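Support > Data collection > Closed tickets > Trajectory rejection, cloth tasks

Ticket 2599: Towel episodes thrown out by the tracking step
Opened by Nermina Shehu, November
Status: closed, with one follow-up

Hello all, and thank you for bearing with me while I write this up properly. I know a few of you have been waiting on it, and I promised Gangadharan I would put the whole sorry tale in one place so the next person doesn't have to dig through chat.

The symptom first. We uploaded the Urnlow house batch to Kurian, 643 episodes of towel and cloth handling collected with the hand-held grippers, and the pipeline kept only 446 of them. The rest came back marked "pose rejected", which as you know covers a multitude of sins. Our rigid-object batches from the same week went through almost untouched, so my first thought was that something about cloth was upsetting the tracker. It's soft, it moves when you don't want it to, and it has hardly any texture for the feature matcher to hold on to.

What I tried, in order, including the bits that led nowhere:

Reran the failed episodes with the default settings, in case the job had simply been unlucky. Same episodes failed, to the last one. Reassuring in its way, but no help.

Swapped the fisheye calibration file for the one Bosent sent with the replacement lens. Everything got worse, including episodes that had been fine before, so I put the old one back and apologised to the queue.

Masked out the gripper and the operator's hand more generously. Sebastián suggested this, and it was a good thought, as the hand fills a fair bit of the view and moves with the camera. It rescued a handful of episodes. I've left the wider mask in place as it does no harm that I can find.

Raised the feature count for the matcher. Jobs took far longer and the outcome hardly changed. Reverted.

At this point it was getting on for seven in the evening and I did what I should have done at the start, namely sat down with a cup of tea and watched the rejected episodes from beginning to end. The cloth was innocent! The tracker was coping perfectly well during the folding. It was losing its place in the first few seconds, before the towel had been touched at all, and then never finding its way back to the map.

The way our method works, each location gets one mapping pass, where the operator walks the gripper slowly round the table, and every episode afterwards is relocalised against that map. The marker on the table fixes the scale and gives us the table frame. In the Urnlow batch the mapping pass had been done, beautifully, and then the marker had been shifted along the table to make room for the work. I compared its place in the mapping video with its place in the episodes and there's no doubt about it. So the map said one thing, the marker said another, and the check we added in the spring (rather proudly, I may say) quite rightly refused to believe either of them.

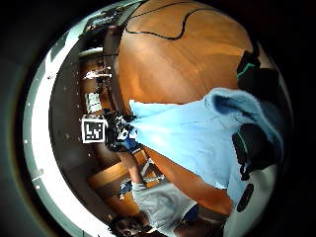 Once I knew that, the repair was fairly gentle. I took the marker out of the relocalisation check for this location only, kept it for scale, and refitted the table frame from the episodes themselves instead of the mapping pass. To do it yourself, open the location settings, set the frame source to "episodes", untick "marker must agree with map", and rerun from stage 3. Please don't rerun from the beginning, as that rebuilds the map and throws away the old one without asking. I learned this on a Purnmont location and Nelu was very kind about it.

After the rerun most of the rejected episodes came back. The stubborn ones start with the gripper held so close to the table that there is little in view apart from a polished surface and its reflections, and I don't think any setting will save those. I've left them out and I'd sooner we had fewer episodes we can trust.

Does it matter for the policy? A little. Gangadharan trained on the batch before and after the fix with the same seed and settings, and the second policy was noticeably steadier in its approach to the towel. The grasp itself looked much the same to both of us. It's one comparison on one location, so please don't quote it as a result just yet, but it fits with what we'd hoped: the approach was where the missing episodes would have helped.

Follow-up, assigned to me: the collection sheet should say that the marker goes down before the mapping pass and stays put until the last episode. It does say the first half. I'll add the second, and I'll ask for a warning in the uploader too, so operators hear about it while they're still at the table.

Closing this now. Do reopen it if your batch shows the same pattern.

Comments

Cyril Holroyd
Same thing on my tea towel set, and your settings sorted it. Would it be worth doing the frame refit everywhere, or is it slow?

Nermina Shehu
Slow on big batches, Cyril, and a bit wobbly on small ones. I'd keep it for locations where you know the marker has moved.

Nelu Sima
Could we have a confirmation box before the map gets overwritten? Asking for the Purnmont map.

Sebastián Orellana
Box is in the next build. Wider hand mask is going in as the default too, unless anyone objects.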